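When I reach Sunita Pandey by phone on Friday, she has just come back from the Ostden marsh, and she asks for two minutes to take off her boots. Then she talks for almost an hour.

Pandey leads the peatland survey between Ostden and Derkow, where old drainage ditches still carry water out of the bog. Her team has placed 76 water level pipes there. "The peat is like a memory of the place," she says. "If you drain it, it starts to disappear, and you don't see it until the ground is already lower."

The plan is to block the ditches on 260 hectares with small dams of peat and wood. The first ones were built in November, near the Boltau road. I ask if the farmers agreed easily. "No, and I understand them. One man told me his grandfather dug that ditch by hand. What do you answer to this? We walked along it together, and we talked mostly about his grandfather."

In the end, the dam was moved 60 meters toward the forest, so that his hay meadow stays dry enough for mowing. She calls it a fair result for both sides.

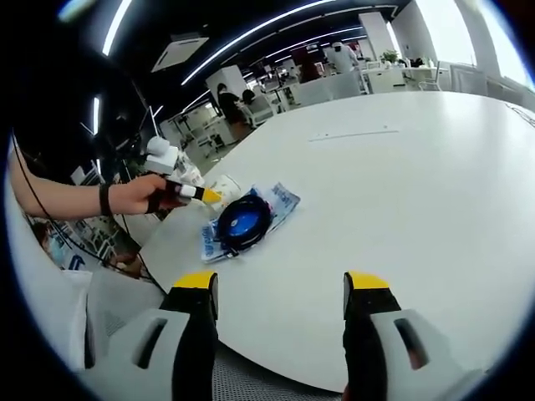

On the table: a round black container with a blue interior, and a small clear cup.

Pandey learned fieldwork from her teacher Rathore, who made students write down the weather before anything else. She still does it. I want to know what she looks for first when she visits a blocked ditch. "Sphagnum," she answers at once. "Even a small patch. Then cranes, but cranes come and go as they like."

The next dams will be built on the Derkow side, after the birds have finished nesting.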